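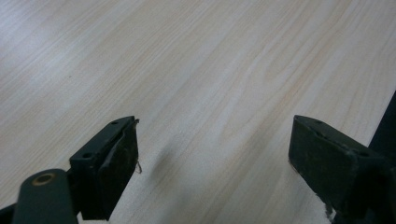

Worn pads: keep recording or swap first?

pivus_dan
The pad edges are torn and one has a thread hanging off it. We have 80 demos done for Kassa and 30 to go. Swap now or finish?

natberg
Finish. A mid-set change gives you 2 kinds of grip in one batch.

tablesaw5
Disagree. Torn pads slip, and then you're teaching it slips. Swap and tag the rest.

2 replies

pivus_dan
Same table, fingers open:

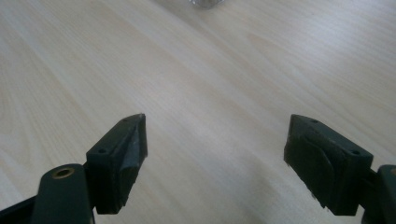 Right pad, frayed along the lower edge

natberg
I'd still finish — but log it.

5 comments · 0 shares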